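Notebook, bench 2: cork board and note layout
August, 14:20

Board down flat on the near panel, tray to the left, pin dish to the right. One green note pinned, one still in the tray.

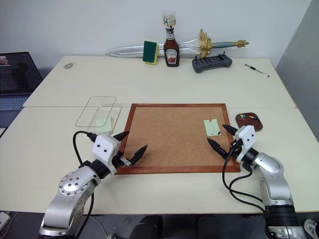 Remark from the Kumen side, passed on by message this morning, was that a board used flat hides the real fault, as a note held by a single top pin looks fine until the board is hung and the lower half curls. They want two pins per note as standard. Agreed in principle. Red at the top of the note, dark blue near the lower right corner, and we keep to that order until the layout is fixed.

Cork. The Teltaso sheet is quoted for 3000 insertions before crumbling. I would plan on 2000. Holes close up well if the pin goes in square and comes out square. Levering it sideways leaves a crater, and the second pin in the same place then has no grip. Move over by a pin head's width each time.

Notes. Green Ollik pads, adhesive strip left on. The strip does very little on cork and should not be counted as a fixing. Handwriting on the pale green is faint at bench distance. Try a thicker pen before ordering another colour.

Tray. Clear walls are hard to pick out against the cream table, mostly just an outline and glare. Usable, but a strip of dark tape along the rim would help. Notes that slide into a corner are awkward to lift by the edge.

Dish. Small, round, dark brown wood. Colours mixed: red, yellow, blue, white. Pins tangle when heaped, so keep the fill low. 27 is the number on the stock card, to be checked at pack-up.

To do:
Repeat with the board upright, 3 notes, two pins each.
Ask Pană for the spare frame.
Tape for the tray rim.
Leave the table seam clear of the board, as now.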